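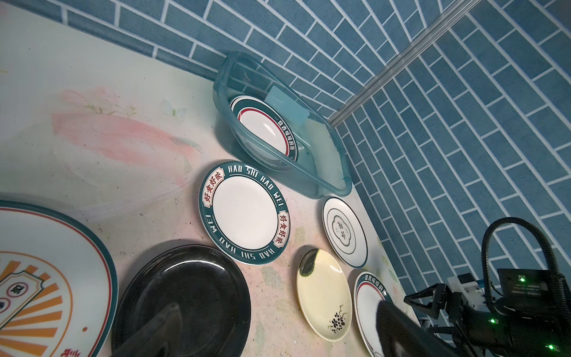
Plates and a clear basin on a flowered countertop.

Drodlow Bear-Resistant Food Canister, 8 Liter

The Drodlow is a hard-sided food canister for backpackers and paddlers who camp where bears are active. It holds five days of food for one person if meals are repackaged in flat bags. The lid turns a quarter and locks with two recessed latches that open with a coin or the back of a spoon.

Item 1768. Weight 59 ounces with lid. Colors: smoke or orange.

Revised in October with a wider lid gasket. Older lids do not fit the new body, so please order spares by item number. The Neltovel carry sleeve fits both versions and is sold separately.

Keep everything with a smell in the canister overnight. That includes toothpaste, sunscreen, lip balm and trash. Close the lid and set it on level ground well away from tents, and never near a cliff or moving water. Do not tie a rope to it. A bear can use the rope to carry it off. 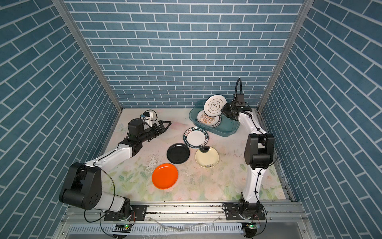
Can I store the canister in my car at the trailhead?
Only where local rules allow food in vehicles. Many trailheads have steel lockers, and those should be used first.

Wash the canister by hand with mild soap after each trip and leave the lid off until the inside is dry. Fish and bacon grease get into the gasket groove, so run a cloth around it.
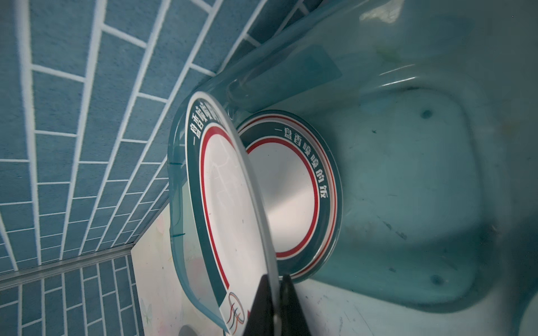 Replace the gasket if it has cracked or gone stiff. Latches can be swapped at home with a small screwdriver. Bodies with cracks or deep bite marks should be retired.

Orders and spare parts: Precious Kruger, Rivadeneyra Outdoor Supply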